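We use cookies to remember your display settings. Accept | Manage

Bench notebook, vanity table
January – Correia workshop, entered by bench 2
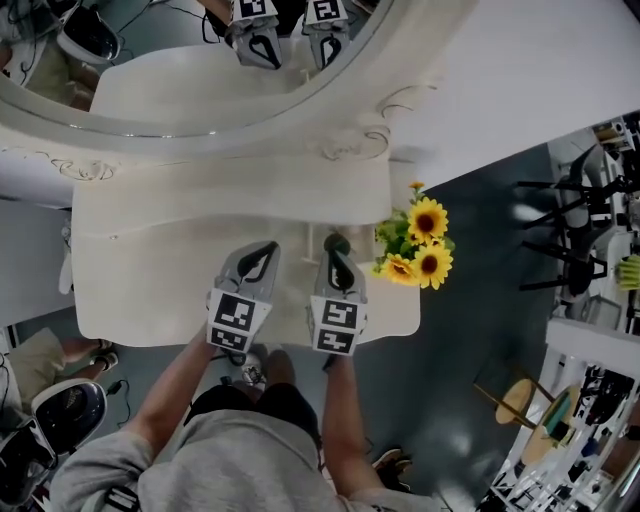 White vanity, oval mirror, sunflowers at the right end of the top.

Table is the scalloped-front one, job 2042, in from Takska. Carved scrollwork is painted over. Surround of the mirror has curling relief in gray and brown tones, and the client wants those tones kept, so no topcoat on the relief until Budis confirms the color card.

Tabletop handling, morning. Items held out over the painted surface, two hands, working toward the mirror. Small dark round piece used on the right side. Artificial sunflowers stay on the right end of the top for all passes. Do not move them between passes – the spacing notes from the last entry assume they are there.

Measurements, steel rule:
Mirror clearance, back edge of top to glass: 125 mm.
Depth at shallowest point of front edge: 315 mm.
Clear width left of the flowers, usable: 241 mm at the narrow point. Recheck, rule slipped.

Wavy front edge makes depth readings inconsistent. Take them from the low points only and mark with tape, pencil does not come off this paint cleanly. Tried the Justach eraser on the underside, left a shine.

Glare off the gray-blue floor is strong toward the wall side. Try the overhead on half before the next pass.

To do: felt pads under the legs, second reading of the 241, ask Budis about the card again. Wipe leaves with a dry cloth only.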